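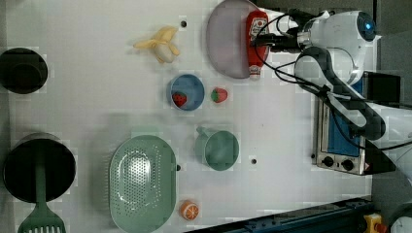 Ketchup-to-plate demos: arm lurches sideways when the operator re-engages the clutch

4 min read
Last updated 14/07/2023
12 comments, 3 shares

Status: Solved
Opened by: Despina Dobre, Zarkwood
Setup: Ruliden hand controller, Pollgate recorder, toy kitchen table, Iordache task list

Opening report (Despina Dobre)

Hi all! First, I love this setup. I've been driving the arm with the Ruliden for a few days and it's the most fun I've had at work in ages. I do have a problem, though, and it's eating my demos.

The task is the ketchup one from the Iordache list: pick the bottle up from the table, lay it on the big oval plate, let go, back off. I squeeze the clutch on the controller, drive over, get nicely lined up, then release the clutch so I can bring my hand back to somewhere comfortable. When I squeeze again the arm jumps sideways. It's a small jump, but next to a bottle small is plenty. Sometimes the fingers knock it and the bottle rolls away, and then the demo is junk.

It doesn't happen every time. Out of 129 demos I had to throw away 7, and I'd guess I rescued a lot of others by steering back quickly, which can't be great training data either.

What I've tried:
- restarting Pollgate
- re-pairing the controller
- driving more slowly (no change)
- swapping to the banana (no jump at all, which made me think it was fixed, and then back to the ketchup and there it was)

Any ideas welcome. I'm keen to get on to the toaster oven!

Reply (Tarmo Kuusk)

Great report, thanks for keeping the bad ones. Please don't delete them from Pollgate, just tag them "lurch" so we can line up the traces.

Two things come to mind. One is the clutch offset. Each time you squeeze, Pollgate should take the controller pose and the arm pose at that instant and use the difference from then on. If it takes one of them late, you get exactly this jump. The other is the wrist cable. With the arm reaching toward the far side of the table the loop gets pulled across, and if it drags on something while you're clutched out, the arm is holding against it and the measured pose and the commanded pose drift apart. Squeeze again and it snaps to whichever one the software trusts.

The banana thing is a nice clue. It's on the other side of the plate, so the wrist sits differently.

Could you park the arm in the usual spot for the ketchup grasp, clutch out, and look at where the cable goes?

Reply (Despina Dobre)

Looked, and oh wow, yes, it wanders about far more than I thought. Depending on how I approach, it loops right out over the plate and comes down the left of the arm past the blue bowl. I'd only ever watched the fingers. 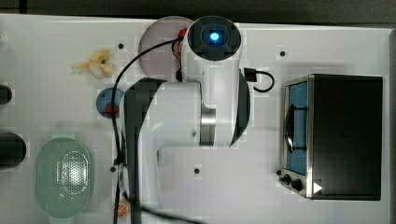 Cable loop out over the plate, with the rest running down the left side of the arm.

I can't say it's catching on anything, but when I nudge it with one finger while the arm is clutched out, I can make the lurch happen nearly on demand. Very satisfying!

Reply (Sorin Dinu)

Jumping in from the recorder side. I pulled the tagged demos and it's both of Tarmo's ideas at once, which is lovely in a horrible way.

When you squeeze, Pollgate reads the controller pose live but uses the last commanded arm pose, and it keeps that commanded pose from before you clutched out. If nothing pushes on the wrist the two agree and you feel nothing. If the cable has pulled the wrist a little, the arm is resting somewhere other than where it was told to be, and on the squeeze it goes back there in a hurry. In the worst demo the gap was 6 mm. The sideways direction matches the pull of the cable too.

So the cable is the trigger and the stale pose is the bug. I'd fix both. Settings to try today while I get a patch together:

1. In Pollgate, open Teleop, then Clutch, and set "Arm reference on engage" to Measured.
2. Turn on "Ease in" and leave the slider at its lowest notch. Any higher and it feels like driving through soup.
3. Restart the session. Changing it mid-session does nothing (I'll fix that as well).
4. Before recording, do a dry run: clutch out over the plate, push the cable lightly, squeeze, and watch the fingertips. Keep your other hand on the emergency stop while you do it.

Reply (Vratislav Tóth)

I can help with the cable. We've had good luck at the other bench with one extra clip along the lower link and a little more slack above the wrist. Too much slack is its own nuisance, it droops into the bowls and then it's in every wrist-camera shot. Leave enough that you can roll the gripper fully both ways, then clip.

Also check the toaster oven side. The reach there folds the arm differently and whatever slack was right for the plate may be tight over the oven door. Drive it over there at normal speed, clutch out, clutch in, come back. If you only test at the plate you'll be opening another ticket next week.

Reply (Despina Dobre)

Doing all of it now. Settings first, then the clip, then the oven trip.
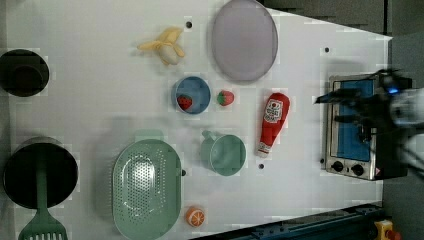 What changed after the settings and the clip

Okay, I'm thrilled. With "Arm reference on engage" on Measured the jump is gone when I poke the cable at the plate. I poked it a lot. Then I put Vratislav's clip on and ran the same check over by the oven, and there it was smooth as well.

Then I ran 6 ketchup demos back to back, clutching out on purpose just before every grasp, which is the rudest thing I could think of to do to it. No lurch in any of them. One bottle did slip as I was setting it down, but that was me opening the gripper too early, and I've tagged it as operator error.

A few driving notes for whoever picks up this task next, as some of my bad habits were making things worse:

- Come at the bottle from above and line the fingers up across it before you go down. I used to twist at the last moment and that's what swung the cable around.
- Clutch out high up, away from the tableware, if you can see you'll run out of arm room.
- Rest your elbow on something! My pauses got a lot steadier.
- Glance at the cable once per demo.
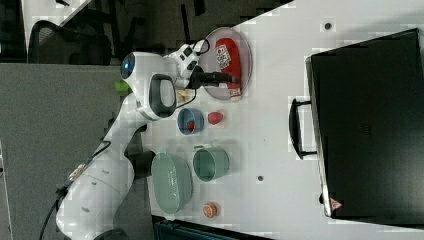
Gripper at the bottle on the plate. Side views like this are much better for checking the cable than the overhead one.

Reply (Sadao Hoshino)

Wonderful news. One question from the training side before we close: do we keep the demos you steered back by hand? A quick recovery from a bad pose can be useful to learn from, but a jump the operator never asked for is something I'd rather the policy didn't see. My preference is to cut the moment of the lurch and keep the rest if it ends with the bottle on the plate.

Reply (Sorin Dinu)

Agreed, and it's easy to do. The stale pose shows up clearly in the log, so I can mark the spans automatically. I'll run it over the whole ketchup set and leave the originals alone. Sadao, you'll see a new field called engage_gap.

The patch makes Measured the default for new sessions. Old session profiles keep whatever they had, so if you load one from before, check the setting by hand.

Reply (Tarmo Kuusk)

Marking as solved. If you get the same lurch with Measured already on, please open a new ticket and attach the Pollgate log plus a view of the wrist from the side. Despina, fantastic debugging, go and enjoy the toaster oven.

Reply (Despina Dobre)

Already on it! Door handle is tricky with these fingers, expect a new ticket.

Was this thread helpful? 9 people said yes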